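News > Business > Workplace

Two-armed robot joins the laundry staff at Skelow

Staff at the Skelow guest houses have begun sharing their laundry work with a two-armed robot, and their hours are changing as a result.

Linarard, which runs the houses, handles over 4000 items of washing a month in the high season. Until January all of it was sorted and folded by hand by the housekeeping team, usually in the afternoon once the rooms were done. The robot is now given the small, plain pieces. Bedding and anything with buttons or straps stays with the staff.

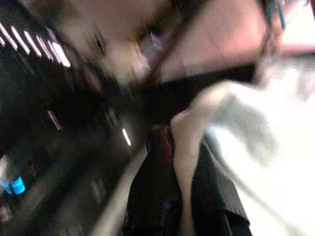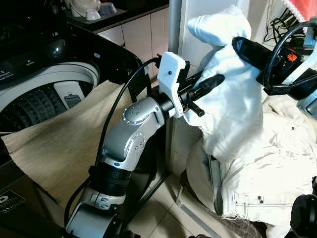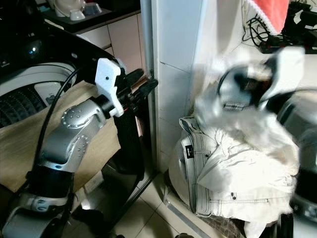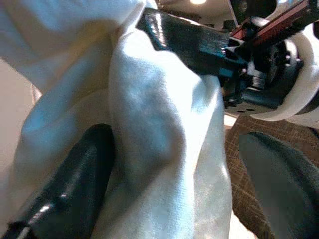

The robot at work in the Skelow laundry area. Second picture: one arm grips white fabric beside the open top-loading washing machine.

Roel Groen, who has worked for the company since 2008 and leads the housekeeping team, said the first weeks were slow. "It can spend a long time on one piece that I would do without looking," he said. "But I can leave it and go and do a room."

No jobs have been cut. The late laundry shift has gone, though, and the three people who worked it have moved to mornings. One of them has asked to go back to evenings because of the bus times, and the company says it is looking at that. Staff who look after the robot get an extra 50 pence an hour.

Dao-han Son of Kobori, the firm that set up the system, is training the team to stop the arms, clear a caught garment and start again. He said cloth was hard for machines to handle: "A plate is the same shape every time you pick it up. A shirt isn't."

Linarard will decide in the spring whether to put a second robot in its larger house at Grarnham, where the laundry serves 600 guests a month. Mr Groen has asked for the tables there to be raised first, whatever is decided about the robot.

Related
Grarnham bus timetable changes: what we know
Guest house bookings up on last year
Skelow bakery takes on four apprentices
Kobori to open training room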